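4.2 Grocery task

The second task in the course project was picking vegetables out of store-style crates and placing them in a shopping basket on the floor. The Givar team proposed it after the tabletop block task in Section 4.1 proved too easy for the later weeks of the term. Students controlled a humanoid robot remotely, and every session was recorded from a camera at the robot's head. The recordings were then used to train the policy described in Section 5.

Each pair of students collected 20 demonstrations, and we kept 256 for training after review. A demonstration was dropped if the operator paused for a long time, if the vegetable fell outside the basket, or if the recording had gaps. Most of the dropped ones came from the first two weeks, when students were still learning how far the arm could reach without the robot having to shift its feet.

Napa cabbage was the hardest item. It is heavy for the hand, it rolls, and the leaves tear if the fingers close on the wrong end. We told students to approach the white base whenever it was exposed and to spread the fingers fully before making contact. Figure 7 shows an approach of this kind. 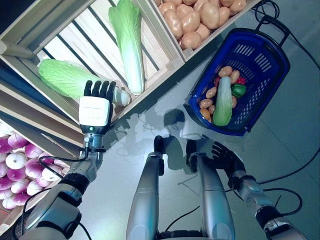

Figure 7. Left hand open in front of a napa cabbage in the crate. The basket on the right holds a smaller cabbage, peppers and small potatoes.

Potatoes and turnips raised a different problem. They sit in dense piles, so a hand that goes in too low pushes several of them at once. Two pairs dealt with this by always taking from the top of the pile – slower, but it cut the number of dropped items. The Lumbantobing group tried a sideways scoop and gave it up in April.

Crate position was not fixed. Between sessions the students moved and turned the crates by hand, and the basket was put down wherever there was room. We did this so the policy would not simply learn one path through space. It also made the data less even than we would have liked, and the left arm is used far more often than the right when the target crate is on the left.

Sessions ran on the Hovow control software, with each attempt limited to 350 seconds. Students wrote a short note after each attempt. These notes were more useful than we expected, mainly for finding calibration drift in the wrist – several pairs reported it days before it showed up in our own checks.

Trosness Robotics Teaching Lab | Contact the lab office | Copyright the authors | Back to top

Shares: 7

3 comments

gradstudent_k
Did you keep the dropped demonstrations? I would like to see the ones where the cabbage rolls.

mlh
We had the same trouble with piles of onions. Taking from the top worked for us too.

tworivers
Is the note template available anywhere? I teach a similar course and our students write almost nothing.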